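Duschsäule in Schwarz auf grauer Wand, wer hat Erfahrung?
Forum > Bad und Sanitär > Duschen
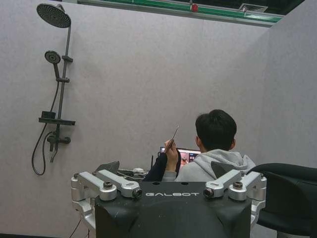
Welche Höhe nimmt man für die Kopfbrause, wenn die Personen im Haushalt sehr verschieden groß sind?
Man misst die größte Person und gibt 15 bis 20 Zentimeter dazu, für die kleineren ist die Handbrause am Schiebehalter da.

kaan_karakaya schrieb:
Guten Abend zusammen. Die Höhe habe ich damit geklärt, aber ich habe noch andere Zweifel. Wir renovieren das Bad und meine Frau wünscht sich so eine dunkle Duschsäule, mit großer runder Kopfbrause, Handbrause und Ablage über dem Mischer. Die Wand wird grau, in der Art von Zement. Mir gefällt es auch, ich fürchte nur den Kalk. Unser Wasser ist sehr hart. Im Angebot vom Installateur steht das Modell Clellard, mit 24 Monaten Garantie auf die Oberfläche. Ist das wenig?

Necati K. schrieb:
Hallo Kaan, ich habe seit zwei Jahren eine schwarze Säule und würde es nicht wieder machen. Jeden Tropfen sieht man. Wenn ich am Morgen dusche und nicht sofort abziehe, sind am Abend weiße Punkte auf der Ablage. Bei Chrom war das viel weniger auffällig.

dilek_s schrieb:
Da muss ich widersprechen, Necati. Ich wohne auch mit hartem Wasser und habe matt schwarz. Nach dem Duschen gehe ich mit einem Mikrofasertuch darüber, das dauert keine Minute. Einmal in der Woche, bei mir am Dienstag, kommt verdünnter Essig auf die Düsen der Kopfbrause, aber nie auf die schwarze Fläche! Die Düsen sind aus Silikon, man kann sie mit dem Daumen reiben.

Necati K. schrieb:
Essig an Silikon würde ich auch nicht empfehlen, das macht es mit der Zeit hart. Besser ist Zitronensäure, kalt angerührt.

dilek_s schrieb:
Das liest man oft, bei mir ist noch nichts hart geworden. Aber gut, jeder wie er möchte.

M. Vávra schrieb:
Ich montiere beruflich Bäder und entschuldige mich im Voraus für mein Deutsch. Zwei Dinge zu dem Thema. Erstens, fragt den Installateur, ob die Oberfläche lackiert oder pulverbeschichtet ist. Lackierte Teile bekommen am Schiebehalter schnell Kratzer, weil er ständig bewegt wird. Zweitens, die Ablage. Eine flache Ablage ohne Rand sieht elegant aus, aber das Shampoo rutscht hinunter, wenn der Boden der Flasche nass ist. Ich lege den Kunden eine dünne Matte darauf.
Die Garantie ist nach meiner Meinung kurz. Bei Sadix habe ich schon fünf Jahre gesehen.

kaan_karakaya schrieb:
Vielen Dank, Marek. Nach der Beschichtung frage ich. Und der Schlauch? In der Ausstellung hing er in einem großen Bogen nach unten und das stört mich ein bisschen.

M. Vávra schrieb:
Der Bogen muss sein, sonst kommt man mit der Handbrause nicht bis zu den Füßen. Man kann einen kürzeren Schlauch nehmen, aber beim Putzen der Duschwand ärgert man sich danach. Wichtiger ist, dass er sich nicht verdreht. Ein drehbarer Anschluss kostet wenig.

berkay_d schrieb:
Ich lese mit, weil wir vor der gleichen Wahl stehen. Bei uns wird es wahrscheinlich Unterputz, dann ist weniger da, was man putzen muss.

Necati K. schrieb:
Unterputz ist schön, solange nichts kaputt ist. Bei meinem Schwager musste die Wand geöffnet werden und die passenden Fliesen gab es nicht mehr.

berkay_d schrieb:
Das ist natürlich ein Argument. Hat jemand einen Preis für so eine Säule mit Einbau?

kaan_karakaya schrieb:
Mein Angebot ist für die ganze Dusche, also Wand, Abdichtung und Armatur zusammen, 3669 Euro. Die Säule allein ist darin nicht getrennt aufgeführt, das muss ich noch nachfragen.

dilek_s schrieb:
Bitte unbedingt getrennt aufführen lassen, sonst kannst du nicht vergleichen.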